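Chapter 7
Wood as a Material

Wood is sold by species, by grade and by size, but a buyer usually looks first at the grain. Grain is the pattern left on a cut surface by the growth of the tree. Each year a tree adds a layer under the bark. The part formed in spring is pale and soft. The part formed in summer is darker and harder. When a log is sawn into boards, these layers show up as lines.

The direction of the cut decides what the lines look like. A plain-sawn board has wide arches. A quarter-sawn board has narrow, nearly parallel lines and moves less when the air in a room gets damp. It also costs more. The Damstead mill charged 186 dollars for 100 board feet of plain-sawn ash in April and 800 dollars for a larger order of quarter-sawn oak.

This chapter covers sawing, drying and grading. Section 7.1 explains how moisture leaves a board. Section 7.2 deals with warping. The Prastlow table, used in the exercises, lists shrinkage for common species.

A fine grain in pale orange and tan suits a tabletop, where a bold pattern can be tiring to look at.
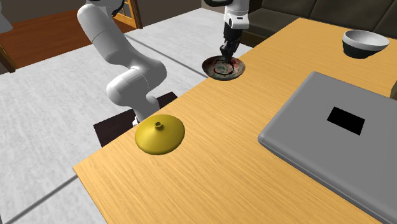
Orhun Değirmenci would choose a table by its joints first and its grain second, on the grounds that a handsome top on a weak base will not last. Joints are taken up in Chapter 8. Before starting Section 7.1, review the terms heartwood, sapwood and end grain.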